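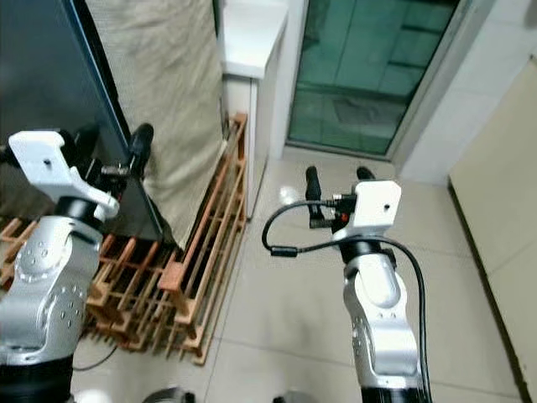 Both arms, tiled floor and all.

Hi, I'm Margaux Millet, and I run Purberg – we try out grippers so you don't have to! 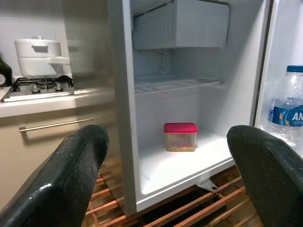
We test in a real kitchen. Mini fridges are a great place to compare fingertips, and a small tub with a red-pink lid is my favorite target.

So far we've compared 25 grippers,
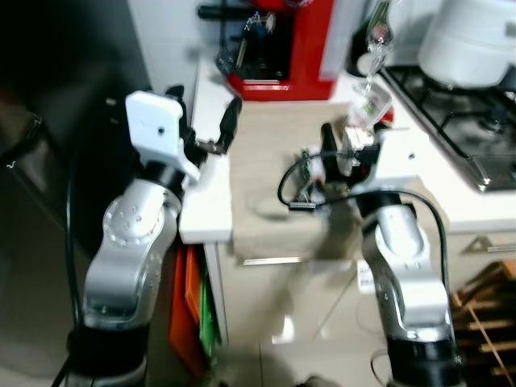
plus a few controllers, and yes, I have opinions on all of them.

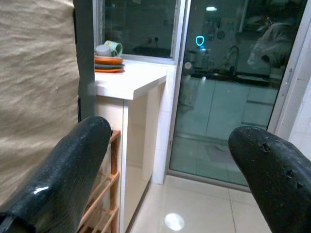 Finger shape matters a lot to me. Mugs sitting on stacked plates want a wide opening and a slow wrist.

Comments

Love this. Tried the Witley yet?

More on cables please!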